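Boards > House and Garden > Walls and Floors > Lining paper before patterned paper?

Search this board Go Advanced

14 replies 3 shares

werkgate_hedvika
Starting on the back room in March. Old plaster, two walls patched, one with a hairline crack that I've filled twice. The paper I've chosen is a heavy floral and cost more than I wanted to pay. The decorator I asked says line everything first. My sister says lining is money for old rope. Who is right?
Grey marble and dark teal:
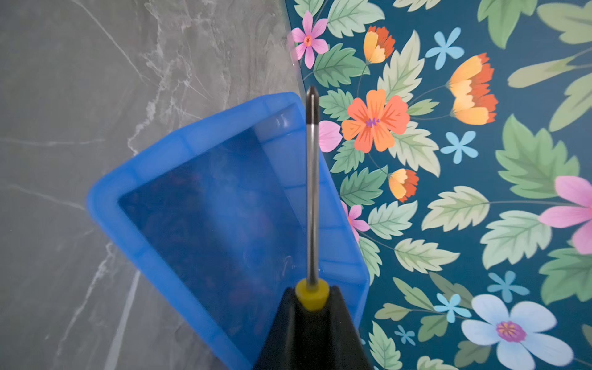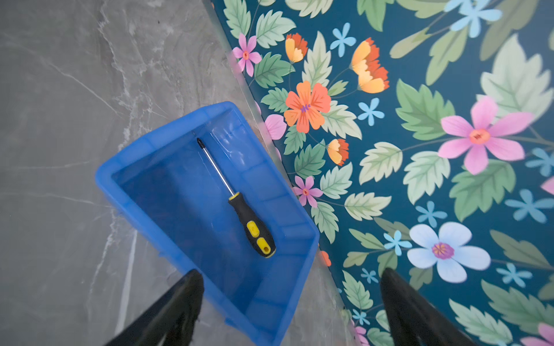

The crack is on the chimney side and hasn't moved over the winter. The room is 4 metres along the long wall. I've got a day rate from Dirham, the decorators near the station, and lining would add 500 to the bill before any of the good paper goes up.
— Hedvika

R_Okafor
Line it. Patched plaster sucks the paste in at different speeds and you see every join a year later. I did a hall without and had it all off again.

loubna.h
Disagree. If the patches are sanded flat and you size the wall properly, a heavy paper will cover it. Lining is for thin papers and bad walls. I papered two bedrooms in a house from the 1920s with no lining and they are fine.

R_Okafor
How long ago?

loubna.h
Six years.

R_Okafor
Fair enough. I'd still line the wall with the crack.

nighat_s
Is it paste the wall or paste the paper? That matters more than people think. Paste the wall types don't stretch, so a sized wall is usually enough. The old sort swells when it soaks and pulls back as it dries, and lining helps with that.

werkgate_hedvika
Paste the wall. The label says to "prepare surface as required", so no help there.

nighat_s
Then I'd size it and put lining on the chimney side only. Hang it sideways so the joins don't land in the same place.

Nomvula M
You'll see a step where the lined wall meets the unlined one.

nighat_s
In the corner? You won't.

Nomvula M
I could in mine. It was 1400 grade though, so quite thick.

R_Okafor
Whatever you do, check the batch numbers on every roll before you open one. Nel swapped mine without any fuss, but only because they were still sealed.

werkgate_hedvika
All the same batch, I checked. I'll size everything and line the chimney wall. Asking Dirham for a new price tonight.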